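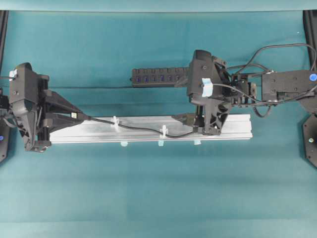
The case for writing down how a cable task ends

Most of the rules we have for small bimanual cells concern the start of a job. The Stadura guideline, which many workshops copy, gives 4 pages to power-up, homing and speed limits. It gives one sentence to the end of a task: "the operator shall confirm completion." For rigid parts that is adequate. A block is in its recess or it is not. For cables it is too thin, and I think it should be replaced.

Take the routing of a thin cable along an aluminium profile, through small holders, with a plug at one end and a power strip to receive it. Two arms share the work. Ask three operators when the task is complete and the answers differ. One wants the cable in every holder. One wants the plug seated. One wants both grippers open and withdrawn. All of these are defensible, and a log that mixes them cannot be used to compare anything.

Ursina Rüegg put the problem to a Tuesday meeting at Skelevthorpe last winter. She had gone through 400 logged runs of a cable job and found that "complete" had been entered at different stages depending on the shift. The runs were sound. The word was not.

I would propose the following as a minimum.

The end state is written before the first run, in terms of contact and position: which holders carry the cable, where the plug is, what each gripper is touching.

Slack is given a limit. A cable that sags between holders may be acceptable, but the sheet should say by how much, and where it is measured.

Where one arm holds a part for the other, the release is a step with its own line. Holding a power strip in the air while a plug is brought to it is a different task from plugging into a strip that is fixed down, and the two should not share a task number.

A run stopped by hand is recorded as stopped, even if the cable happens to be in place.

Alois Kofler objects that this turns a one-line check into 7 fields, and that people will fill them in from memory at the end of the day. He is right about the habit. At Wieser the sheet was cut to 2 fields for that reason, end state and exceptions, and I could live with that version provided the end state is printed on the sheet in full.

The stronger objection is that cables vary too much for any fixed wording. Altano's house rules take this line and leave the matter to judgement. But judgement is only useful to the next reader if its terms are recorded. A stiff cable and a soft one can have different limits for slack. Each still needs a limit.

The guideline is open for comment until the end of January. I have sent in the text above, less the remarks about Wieser.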